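Search this site Enter keywords Go

4.2 Reliability of the later statements

The Edness sighting rests on very little that was written down at the time. The base log for that Friday has a single line, entered by the duty clerk, noting "lights, east side, no action." Everything else comes from interviews given years afterward, most of them to Aurel Jitaru, whose collection runs to 3110 pages. Size has been taken for strength. I do not think it should be.

Of the 103 statements in the Jitaru papers, only 4 come from people who can be placed on the Druvville road that night by any outside record. The rest are from people who heard the story in the mess hall, or from relatives. Hashemi treats all of them as "witness accounts" and gives them equal weight. This inflates the case badly. A man who was told about a landed craft over breakfast is a witness to a breakfast.

The four usable statements also disagree. Two put the light above the tree line, one puts it on the ground, and one changed between the first interview and the second. The distance from the gate is given as about 400 yards in the early version and has shrunk to a few steps by the last. Jitaru calls this "memory returning." An ordinary reader would call it a story getting better with use. 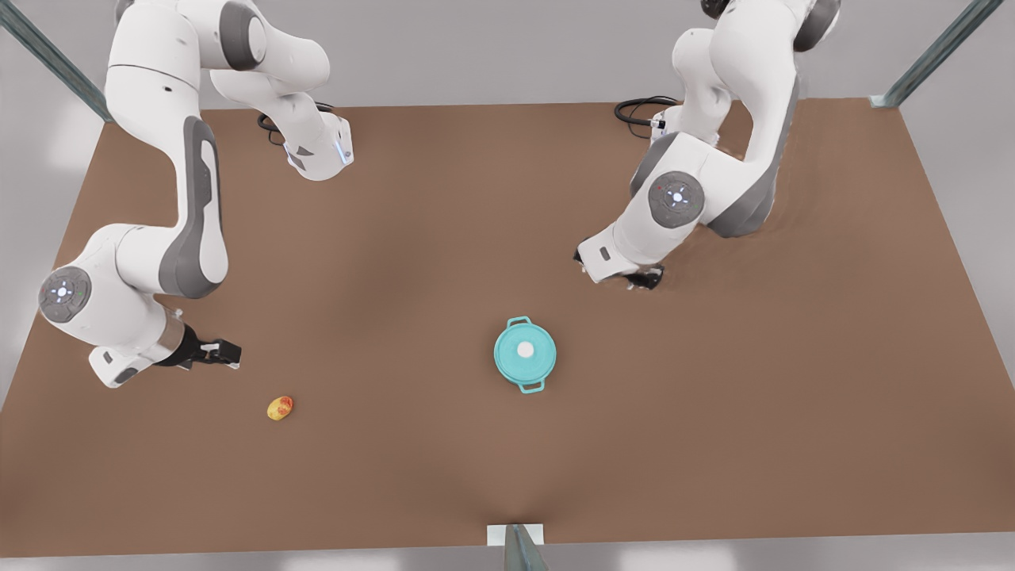 Figure 3.

The Clanex transcripts do not repair the problem. They were typed from tapes that no one outside the group has been allowed to hear, and the questions have been left out of the February batch altogether. Without the questions we cannot tell whether the word "craft" came from the speaker or from the person holding the microphone. Until the tapes are released, I have set these transcripts aside, and the timeline in Section 5 is built without them.

Related items
The Druvville road: a corrected map
Hashemi's reply to his critics
What the duty clerk wrote
Clanex and the missing tapes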